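Stornik Bimanual Cell: Progress Report to the Equipment Fund
Reporting period ending December

1. Status against plan

The first bimanual cell is installed and in daily use. Of the equipment line approved at the start of the project, the arms, rail, enclosure and control computer have been received and accepted. Spare grippers and the second cell have not been ordered. The reasons are set out in section 4, and a change to the order of purchases is requested in section 6.

The arms were supplied by Gultovex and delivered later than quoted, which moved commissioning back by 2 weeks. The supplier extended the service period by the same length of time. No other delivery affected the schedule.

2. Installed equipment

Both arms share one rail on an aluminum extrusion frame. The shared rail was chosen over separate pedestals at the design review, mainly to keep the distance between the bases fixed when the cell is moved. It has been moved once, from the assembly room to its present location, and the calibration held within the acceptance limit afterward.

The enclosure walls went in after the first month. Before that, changes in room lighting had to be logged with every session, and several sessions were discarded in review. The discard rate from this cause has been zero since the walls were fitted. The cost was met from the minor works line and no transfer was needed.

Cabling is the weakest part of the installation. The run along each arm is clipped to the links, and slack has to be left for the full reach of the wrist. Clips have worked loose at the elbow on both arms. Gultovex has offered a molded cable guide as an accessory, and a quotation is on file.

3. Work in the period

The task set has moved from large rigid items to small metal ones. Tasks with boxes and folders were closed out early in the period. The current group uses a small brass padlock and keys, with ordinary desk items left on the work surface so that the layout is closer to an office than to a test bench.

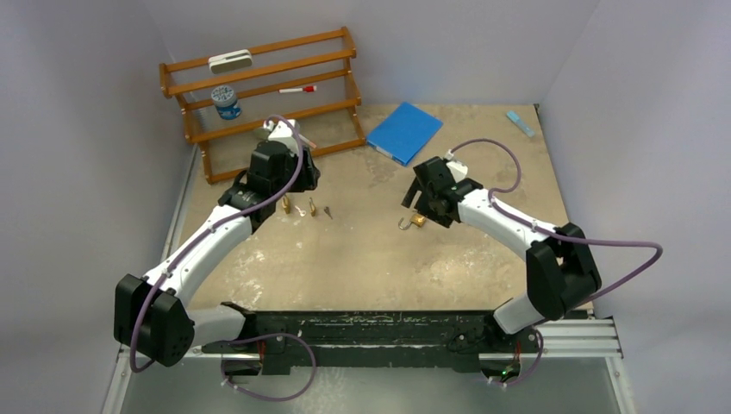
Photo: Stornik project, equipment group

Key handling is the hardest task attempted so far. A key lying flat on the table gives the fingers very little to close on, and the present fingertips were specified for objects with a graspable height several times greater. Operators can complete the pick, but the time per attempt is well above the planning figure. The second part of the task, in which one arm steadies the lock and the other presents the key, depends on both grippers being aligned to a tolerance we had budgeted for only in the second cell.

Sessions on this task are therefore shorter than planned, and operators rotate every 4 sessions. Total recorded hours for the period are below target. The shortfall is confined to the small metal group; the earlier groups met their targets in full.

4. Equipment findings affecting the budget

Fingertips. The standard pads wear at the leading edge when used against metal and a hard table surface. The original budget allowed one set per arm per year. Consumption in the period indicates that 11 sets will be needed to complete the task group. A narrower tip from Preda fits the same mount and is under trial on the right arm.

Rail. Surface marking on the rail is cosmetic. Alignment was checked at commissioning and again after the move, and no corrective work is proposed.

Spare grippers. The purchase was held pending the fingertip trial. If the Preda tip is adopted, the spare grippers can be ordered without pads at a lower unit price.

Second cell. The order was held for the same reason, and to allow the Kolerard controller to be compared with the current one. The comparison covers response time, license cost and the effort of moving existing recordings to a new format. The last item is the largest and has not yet been fully costed.

5. Risks

The lead time for arms is quoted at 18 weeks. An order placed after the next review would put the second cell outside the current funding year. Operating a single cell without a spare gripper also means that one failure stops all recording. We rate this as the higher of the two risks.

6. Requests

We ask the fund to approve the transfer of the unspent training line to consumables, to cover fingertips and the cable guides. We also ask for approval to order one spare gripper now, ahead of the trial result, and to place the order for the second pair of arms separately from the controller. The total approved amount does not change under any of these requests.

The revised purchase schedule and the Gultovex quotation are attached.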